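Vorführung am Tag der offenen Tür: Wie liest man die Greiferansicht?

Forum > Robotik und Automatisierung > Besuche und Vorführungen

Nhung Phí

Hallo zusammen,

im Februar war ich beim Tag der offenen Tür von Economou in Valldale. Ich unterrichte Technik an einer Berufsschule und möchte im Frühjahr mit einer Gruppe noch einmal hin. Vorher würde ich gern besser verstehen, was ich dort gesehen habe.

Die Vorführung lief komplett in der Simulation, die Software heißt dort Pomine. Ein zweiarmiger Roboter steht in einer Küche und soll Gegenstände greifen und umstellen. Auf der Leinwand wechselte das Bild zwischen einer Ansicht aus Roboterhöhe und den Ansichten direkt am Greifer. Bei der ersten kam ich gut mit. Bei den Greiferansichten habe ich nach kurzer Zeit nicht mehr gewusst, wo oben und unten ist.
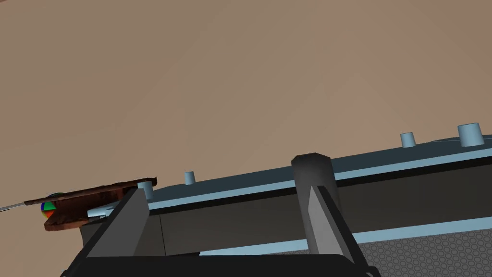

Ansicht am Greifer, Finger offen. Links hinten der bunte Ball.

Am Stand hieß es, für das Projekt Kirkar seien bisher 387 Durchläufe aufgezeichnet worden, und die Greiferansichten seien bei allen dabei. Zum Nachfragen blieb keine Zeit, nach uns wartete schon die nächste Gruppe.

Mein zweites Problem ist die Entfernung. Ich konnte oft nicht sagen, ob die Finger schon an einem Gegenstand sind oder noch weit davor. 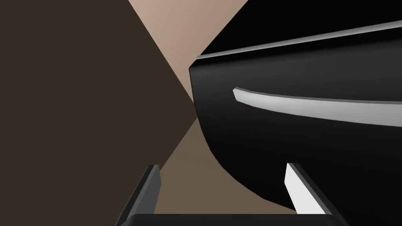
Dieselbe Art von Ansicht, die Finger vor etwas großem Schwarzem mit hellem Streifen. Was es ist, habe ich nicht erkannt.

Also meine zwei Fragen: Wie orientiert man sich in so einer Ansicht? Und hat jemand so eine Vorführung schon einmal mit Schülern besucht und kann sagen, was man vorher besprechen sollte? Die Gruppe hat Grundkenntnisse in Steuerungstechnik, aber noch nie mit Roboterarmen gearbeitet.

Danke im Voraus.

drehgeber_ost

Zur Orientierung: Die Kamera sitzt am Greifer und dreht sich mit. Wenn das Handgelenk um 90 Grad dreht, kippt das ganze Zimmer. Der untere Bildrand hat dann mit dem Boden nichts mehr zu tun. Fest im Bild bleiben nur die Teile, an denen die Kamera hängt, also der Greifer selbst. Die Finger können auf- und zugehen, kommen aber immer von derselben Seite ins Bild. Daran hält man sich.

In deinem ersten Bild läuft die lange dunkle Kante schräg durch. Ob sie im Raum wirklich schräg liegt, kann man daraus nicht ablesen, dafür braucht man die Stellung des Handgelenks oder eben die zweite Ansicht.

Zur Entfernung: Mit einem Einzelbild kommt man nicht weit. Was man sicher sagen kann, ist, was vor was liegt. Verdeckt der Finger den Gegenstand, ist er an der Stelle näher an der Kamera. Wie viel Luft dazwischen ist, steht da nicht drin. In der Bewegung wird es besser, weil nahe Dinge schneller durchs Bild wandern als ferne. In der Simulation gibt es außerdem die Abstände als Zahlen, die kann man sich anzeigen lassen, wenn der Vorführende weiß, wo der Schalter ist. Ich kenne Pomine nicht, aber in den Programmen, mit denen ich arbeite, ist das ein Menüpunkt.

Beim schwarzen Ding würde ich mich auch nicht festlegen. Glatte, dunkle Flächen sind in solchen Ansichten undankbar, man sieht kaum Form.

Zangengriff

Einfach hinfahren und Spaß haben, die erklären das schon. War letztes Jahr da, Parkplatz hinter der Halle nehmen, vorne ist alles voll.

M. aus der Lehrwerkstatt

Wir waren mit einer Klasse bei einer ähnlichen Vorführung, allerdings bei einer anderen Firma. Was bei uns funktioniert hat: zuerst nur die Ansicht aus Roboterhöhe zeigen und die Schüler den Raum aufzeichnen lassen. Zettel und Bleistift reichen. Erst wenn die Skizze steht, auf den Greifer umschalten.

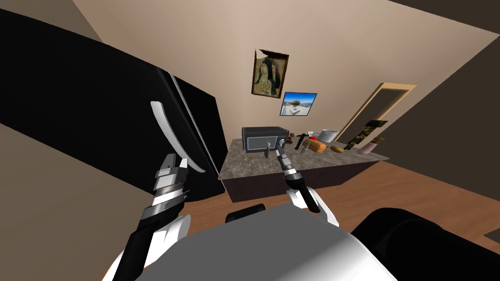

In die Skizze gehören bei dieser Küche der Kühlschrank links, die Insel mit der Mikrowelle am linken Ende und die Tür rechts. Die Kleinteile auf der Platte würde ich nur grob einzeichnen lassen, Apfel, Topf, Brot und Vase genügen als Bezugspunkte. Danach bekommt jeder die Aufgabe, in die Skizze einzutragen, wohin der linke und wohin der rechte Greifer zeigt. Das dauert länger, als man denkt, plant zwanzig Minuten ein.

Vorher im Unterricht besprechen würde ich: was ein Parallelgreifer ist, was ein Freiheitsgrad ist und dass jede Kamera ihr eigenes Koordinatensystem hat. Mehr haben unsere nicht gebraucht. Den Unterschied zwischen Simulation und echtem Arm fragen sie von selbst — da lohnt es sich, den Vorführenden vorher zu bitten, etwas zu Reibung und Kontaktkräften zu sagen.

Praktisch noch: Gruppe teilen, wenn es geht. Am normalen Besuchstag steht man zu weit hinten und sieht die Greiferansicht nur klein. Viele Firmen machen für Schulen einen eigenen Termin am Vormittag, einfach anrufen.

Nhung Phí

Danke, das mit den Fingern als festem Bezug hilft mir sehr. Die Skizze übernehme ich so. Wegen eines eigenen Termins frage ich in Valldale an und schreibe hier, was dabei herauskommt. @Zangengriff: der Parkplatz hinter der Halle war im Februar gesperrt.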